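로봇 학습 실습 강의 노트 4: 원격 조작으로 밀기 작업 시연하기
담당: Gion Trummer / 실습 조교: Femi Balogun

이번 주 실습의 목적은 로봇에게 블록 밀기 작업을 사람이 직접 보여 주고, 그 기록을 학습에 쓸 수 있는 형태로 정리하는 것입니다. 지난주에 나눠 드린 좌표계 노트를 먼저 읽고 오시기 바랍니다.
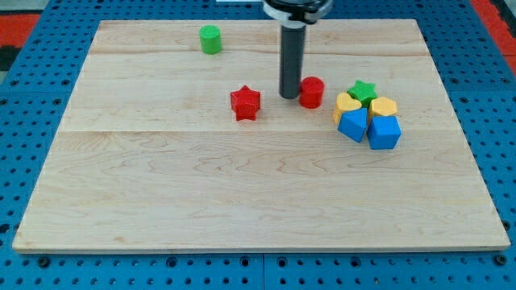

지난 시간에는 팔을 손으로 잡고 움직이는 직접 교시를 연습했습니다. 직접 교시는 배우기 쉽고, 힘을 느끼면서 움직일 수 있습니다. 그러나 시연하는 사람의 손과 팔이 카메라 영상에 같이 들어가는 문제가 있습니다. 학습한 정책이 실행될 때에는 사람의 손이 없으므로, 훈련 영상과 실행 영상이 서로 달라집니다. 그래서 영상을 입력으로 쓰는 이번 과제에서는 원격 조작을 사용합니다.

1. 작업의 정의

로봇은 막대 끝으로 블록을 옆에서 밀기만 합니다. 집거나 들어 올리는 동작은 없습니다. 판 위에는 별, 하트, 오각형, 원기둥처럼 모양이 다른 블록이 있고, 색도 빨강, 초록, 노랑, 파랑으로 나뉩니다. 지시문은 반드시 색과 모양을 같이 말해야 합니다. "빨간 것을 밀어라"라고 하면 빨간 별과 빨간 원기둥 중에서 어느 것인지 알 수 없습니다. "빨간 별을 초록 원기둥 쪽으로 밀어라"는 좋은 지시문입니다.

서로 붙어 있는 블록 무리에서 하나만 꺼내는 작업은 초보자에게 어렵습니다. 처음에는 떨어져 있는 블록부터 연습하고, 그다음에 무리로 넘어가 주십시오.

2. 조작 장치와 명령

조작 장치는 Bimanon 핸들을 씁니다. 핸들의 수평 움직임이 막대 끝의 수평 속도로 바뀝니다. 높이는 제어기가 일정하게 유지하므로 조작자가 신경 쓰지 않아도 됩니다. 명령은 10 Hz로 기록됩니다. 핸들을 놓으면 속도 명령은 0이 됩니다.

주의할 점이 하나 있습니다. 화면에서 왼쪽으로 보이는 방향과 로봇 좌표계의 방향이 같지 않을 수 있습니다. 시연을 시작하기 전에 블록이 없는 자리에서 네 방향으로 조금씩 움직여 보고, 방향이 맞는지 확인하십시오.

3. 밀기의 요령

블록의 중심과 목표 지점을 잇는 직선을 마음속으로 그립니다. 막대는 그 직선 위에서, 목표의 반대쪽에 놓습니다. 접촉점이 직선에서 벗어나면 블록이 돌아가기 시작합니다. 원기둥은 막대와 닿는 면이 둥글어서 옆으로 잘 빠집니다. 별 모양은 두 꼭짓점 사이의 오목한 곳에 막대를 대면 방향이 비교적 안정됩니다.

블록이 옆으로 빠졌을 때 막대를 급하게 따라가지 마십시오. 일단 멈추고, 블록에서 조금 떨어진 다음, 돌아서 다시 접근합니다. 이러한 수정 동작도 좋은 데이터입니다. 완벽한 시연만 모으면 정책은 실수에서 돌아오는 방법을 배울 수 없습니다. 이 문제는 강의 3의 분포 이동 부분에서 설명했습니다.

4. 기록과 정리

에피소드 하나에는 지시문 하나만 넣습니다. 지시문은 시연을 시작하기 전에 Avico 프로그램에 입력합니다. 끝난 뒤에 결과를 보고 지시문을 고치는 것은 이번 과제에서 허용하지 않습니다. 사후 라벨링은 다음 과제에서 따로 다룹니다.

작년 수업에서는 에피소드 1428개를 모았고, 검사 후 1157개가 남았습니다. 제외한 이유 중 가장 많은 것은 지시문과 실제 동작이 다른 경우였습니다. 그다음은 시작할 때 오랫동안 멈춰 있는 경우입니다. 멈춘 구간이 길면 정책도 가만히 있는 것을 배웁니다. 어디로 밀지 먼저 결정하고 나서 기록 버튼을 눌러 주십시오.

저장할 항목은 다음과 같습니다.
카메라 영상과 시각 정보
막대 끝의 위치
속도 명령
지시문
조작자 번호와 성공 여부

성공 여부는 조작자가 아니라 같은 조의 다른 사람이 판정합니다. 두 사람의 의견이 다르면 "불명확"으로 표시하고 넘어갑니다.

5. 과제

각 조는 에피소드 14개를 제출합니다. 그중 절반은 떨어져 있는 블록, 나머지 절반은 무리 안의 블록을 대상으로 합니다. 조원은 모두 한 번 이상 조작해야 합니다. 보고서에는 다음 질문에 대한 답을 짧게 써 주십시오.

가. 같은 지시문을 두 사람이 시연했을 때 경로가 어떻게 달랐는가?
나. 경로가 두 종류로 갈라질 때, 평균 제곱 오차로 학습한 정책은 어떤 동작을 내는가?
다. 수정 동작이 들어 있는 에피소드를 빼고 학습하면 결과가 어떻게 달라질 것으로 예상하는가?

나 번은 블록의 왼쪽으로 돌아가는 사람과 오른쪽으로 돌아가는 사람을 생각하면 풀기 쉽습니다. 계산은 한 쪽이면 충분합니다.

제출은 4월 마지막 수업 전까지 Wevska 폴더에 올리면 됩니다. 장치 예약과 핸들 고장은 Femi Balogun 조교에게 연락해 주십시오.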